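Mogensen Street Tenants' Association
Minutes of the monthly meeting, September 9, 2024
Held in the ground-floor common room, Mogensen Building

Chair: Aslı Tatlı. Minutes: the tenant in 3B, again.
Apologies: the Prillatska Bakery (working), the elevator (see item 4).
Bread: twisted rolls. 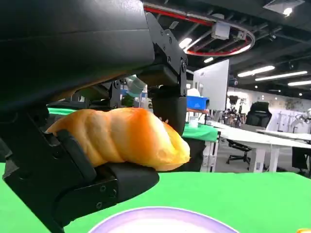
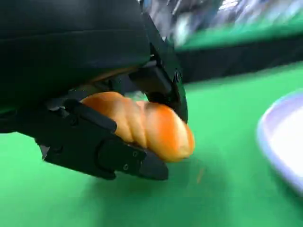 A twisted roll, both times.

Question from the floor: When does the new laundry schedule start?
Answer from the chair: On the first of next month, and the sign-up sheet goes on the laundry room door a week before that.

1. Minutes of the August meeting

Approved with two corrections. The tenant in 2A did not "storm out." She left at normal speed. The word "allegedly" is to be removed from the sentence about who owns the blue bicycle, as its owner has now claimed it and would like the bell back.

2. Laundry room

This took up most of the evening, as it did in August and as it will, one supposes, when our grandchildren are tenants.

The chair read out the new schedule. Each apartment gets one fixed slot of two hours a week, and everything after 8 p.m. is open to whoever gets there first. The tenant in 5C asked what "gets there" means. After discussion, it means a person standing in the laundry room with laundry. A sock left on the lid does not count as a person.

4A asked if slots could be swapped. They can, if both parties write it on the sheet. 4A then tried to swap with 1B on the spot and was asked to wait for the sheet to exist.

The left dryer still takes money and gives nothing in return. Rultgate, who service the machines, have been called twice. Their office said the repair was marked as finished. The chair will call a third time and ask them to describe what they finished.

Agreed: schedule adopted. One vote against (5C, on the sock question).

3. Money

The balance stands at $1117. This is up on August, partly from dues and partly from the bake sale, which made more than last year in spite of the rain and the carrot loaf.

The chair proposed setting $400 aside for the front door lock. 2A wanted to know why a lock costs that much. The chair passed around the quote from Drirance, which was read in silence and then read again out loud. It includes a line called "attendance." Drirance will be asked whether they can attend for less.

Agreed: $400 set aside, not yet spent. A second quote to be found by 1B, who knows a man.

Unpaid dues were mentioned in a general way. Everyone looked at the radiator.

4. Elevator

Out of service for part of August and all of this evening. The landlord's reply to our letter was read out. It thanks us for our patience, which several people said they had never offered. It goes on to say that a part has been ordered. It does not name the part, or who ordered it.

The tenant in 6A, who had walked down for the meeting and would shortly be walking back up, asked that her views be recorded. Her views are recorded in spirit.

Agreed: a second letter, shorter than the first. The chair will draft it and 6A will sign it first, in large handwriting.

5. Courtyard

The tomato beds did well. Anyone who has found a bag of tomatoes on their doormat and did not ask for it should speak to 1A, who would like the bags back.

There was a long exchange about the bench. It was moved to the sunny side in June, moved back in July, and has since been found halfway between, facing the wall. 3A said it was a compromise. 2C said it was a trip hazard. A trial was agreed: sunny side until the clocks change, shady side after that, and no moving it at night.

Leaves: the rake is missing. Whoever has it will soon have the job.

6. Noise

The trombone in 4C has agreed to stop at 9 p.m. The rest of the building thanked the trombone. 4C said he was working on something slower. A short silence followed.

The complaint about footsteps above 3C was withdrawn when it came out that the apartment above 3C has been empty since spring. The chair suggested the pipes. 3C said she would prefer it to be the pipes.

7. Any other business

- Mail for people who moved out years ago is piling up on the hall shelf. It will be returned to sender.
- The building has 48 keys to the storage area on record and far fewer doors. Please check your drawers.
- 5C asked to return to the sock question. The chair declined.

Actions
Chair: call Rultgate, write to the landlord, post the laundry sheet.
1B: second quote for the lock.
6A: sign the letter.
2C and 3A: move the bench together, and speak to each other while doing it.

Next meeting next month, same room. 2A will bring the coffee, and 4A has asked for decaf.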